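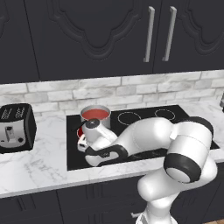 Ticket 258 – Rulla kitchen simulation kit, arm stops short of the pot handle
Opened by: Vega Sarmiento
Product: Rulla trial licence, hob and counter room
Status: closed

First off, I'm loving this kit! We've had the trial for two weeks and I've already moved most of our reaching tests into it. My one snag is the reach-for-handle task. The hand comes over the hob nicely and gets in beside the front left of the pot, fingers pointing down by the handle, and then the run ends with "target not reached". It did this on all 30 of my runs last night, with the stock white arm and the pot of red liquid on the back left ring. Nothing in the room has been edited apart from the pot, which I swapped for the taller one from the Jondus pack.

Reply – Emiliano Collado, Rulla support
Thanks Vega, lovely clear report. Could you open the pot's properties and tell me what the handle marker is set to? Also, what is your step limit?

Reply – Vega Sarmiento
Step limit is 500. Handle marker says "inherit". Should it?

Reply – Emiliano Collado
Aha! No, it should say "own". With "inherit" the task still aims at where the old pot's handle used to be. Change that, save the room, then reload it (a plain reset won't pick it up). Leave the step limit alone for now.

Reply – Vega Sarmiento, 04/02/2024
Brilliant, that's done it – 30 out of 30 on the first go, and the approach looks smoother as well. Could the importer set this by itself? Radka Hodžić on our side hit the same thing with a frying pan.

Reply – Emiliano Collado
Great idea, I've passed it to Randa Bataineh, who looks after the importer. It's down for the June release. Closing this one, but do reopen it if Radka's pan still misbehaves after the change.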